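Household Chores and the Present Limits of Robotic Manipulation
Final project report, Group Saro
Prepared by Anežka Oravec, Kvido Koubek and Tineke Martens
Project advisor: Radoslava Vondráček

1. Purpose

This report considers whether machines can at present be trusted with the small chores of a home or a shop floor. The group limited its study to picking up, moving and putting away loose items, and chose fruit and vegetables as the main material. 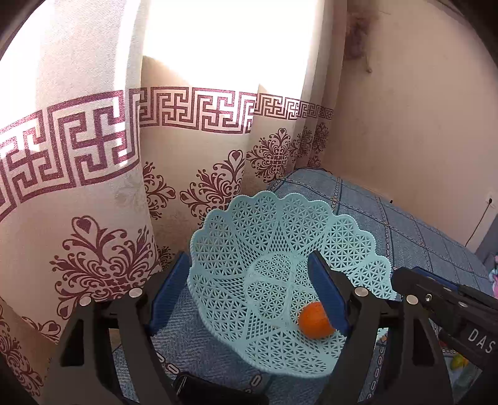
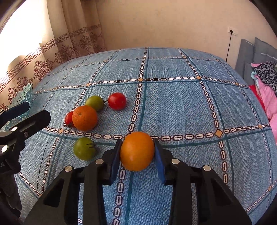 Figures 1 and 2. Handling of produce with hand-held grippers on a bedspread.

Most published demonstrations of household robots take place on a bare, level table, and the group decided early in the project that this condition was too generous. Homes contain soft surfaces, and a chore does not stop at the edge of the counter. A tomato on a quilt may settle into the fabric, and its stem gives the fingers an uneven place to close on. The second figure shows green and red tomatoes lying near a mandarin, with another fruit held between two blue pads, and this range of size and surface was treated as the normal case throughout the study. A basket adds a further difficulty. In the first figure one finger stands inside the rim and the other presses on the outer wall, so the space left for the orange is narrow. A person handles such a basket without planning. A machine must decide whether it is taking hold of the container or reaching for the contents.

2. Method

The group reviewed 2,076 recorded attempts at picking and placing, taken from the course archive at the Cadby laboratory. Of these, 166 were set aside where the start or the end of the attempt was missing. The remainder were sorted by surface and by type of object. Kvido Koubek and Tineke Martens sorted the records separately and then compared their results. Disagreements were settled by Rozália Jelínek, who had no part in the first sorting.

A separate comparison was made with shop-floor work. The group spent 20 hours at the Pimentel packing hall in November and noted which tasks were done by machine and which were still done by hand.

3. Findings

Attempts on hard surfaces ended with the object in the intended place more often than attempts on bedding or towels. The most common fault on soft surfaces was a finger meeting the fabric before it met the object. Round objects also rolled away from a first touch - a fault which was seldom recovered within the same attempt.

At Pimentel, machines did well where items arrived one at a time and in a known position. Mixed crates were still emptied by hand. The shift lead stated that a stoppage on the sorting line costs more than the wages saved.

4. Discussion

The group concludes that single steps of a chore are within reach of present machines, but that complete chores in an ordinary room are not yet reliable. The records also have a clear weakness. They describe short attempts, and a household would judge a machine over months of use. A further study using the Datton test set of 1,000 longer tasks has been proposed for next term, subject to approval of laboratory time.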